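Olside Social Club, Drinks and Fruit Table Group
Minutes of the March 2021 meeting

Present: Arsen Romaniuk (chair), Bettany, Colm, Ruksana, Piers, Mrs Fekete-Lowe (notes)
Apologies: Della

1. Minutes of the last meeting
Agreed, with one correction. The cordial recipe in item 6 should have said caster sugar. Piers has already made it with icing sugar and reports that it was cloudy but lovely.

2. The fruit table
Most of the evening went on this and it was a real pleasure. Arsen went through how he would like the table set up for the open afternoon at Eltirside. Board on the left, whole fruit beside it, plate on the right, and plenty of clear table in the middle so that people can put a glass down and get on with it. Everyone took to the layout straight away. Colm said it was so much better than the December one, when the fruit was all in one bowl and we spent the afternoon fishing for limes!

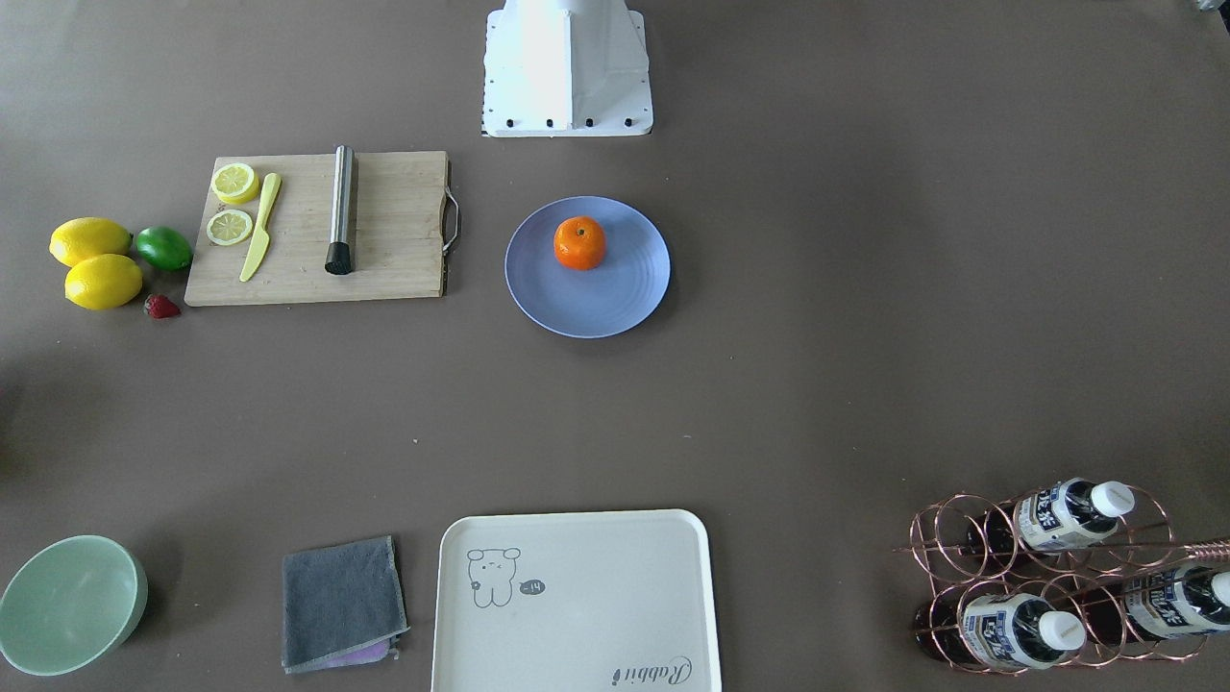

Board, muddler and fruit.

Points agreed:
Lemon slices stay at the far end of the board, away from the handle, so the board can be picked up by the handle without anything sliding into somebody's sleeve.
The yellow plastic toy knife is a keeper. Ruksana's younger two will be at the table and they can join in pretend slicing to their hearts' content. Real knives will be in the kitchen, and all proper cutting is to be done there beforehand.
The muddler is to lie next to the knife. Bettany will show people how to press the fruit gently and give it a twist. She did this for us with an empty jug and got a round of applause.
We will have strawberries as well as lemons and limes. Ruksana wondered if they would go too soft by mid-afternoon. Agreed to bring them out a few at a time.

3. The plate
The lavender-blue plate was much admired. Arsen had put one orange citrus on it and there was a long, very cheerful discussion of whether to call it a mandarin, a tangerine or a satsuma on the label. Left as "small orange" for now. Piers would like the plate to hold peeled segments on the day. Colm would like it kept for whole fruit because the colour looks so good against the blue. Put to a vote: whole fruit 4, segments 1. Piers took it very well and will have a bowl of segments of his own.

4. Recipes
Bettany read out the three she has tried at home:
Lemon and strawberry press, with mint if anyone's garden has got going by then
Lime and ginger, topped up with fizzy water
Orange and lemon with a spoonful of honey
The group was very keen on the first two. The third needs more lemon. Bettany to try again and bring a flask next time.

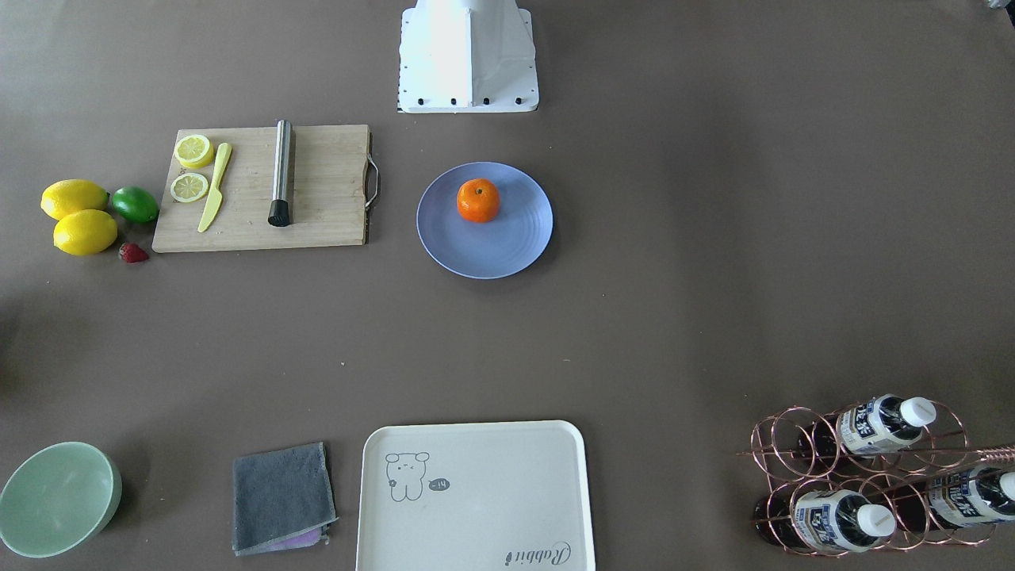
Ruksana thought the whole lemons ought to stay next to the board all afternoon, even after the slices run out, as children like to pick them up and smell them and it gets them asking what the drinks are made of. Warmly agreed, and added to the plan.

5. Shopping and numbers
Fostach have offered us lemons at trade price, which is marvellous news. We are expecting about 200 people over the afternoon. Colm to work out quantities and ring them before the end of the week. Mint to be begged from neighbours. Cups: we have plenty left in the hall cupboard, top shelf, behind the bunting.

6. Cleaning up
The board is to be wiped and dried standing up, never left in the sink. The muddler can go in with the ordinary washing up. Piers and Della on the first shift (Della to be told).

7. Any other business
Bettany asked if we could have a second board. Arsen to look at home first.
The code for the side door is now 1704. Please don't write it on the door again.

Next meeting: same room, usual time. Bettany's flask to be item 1.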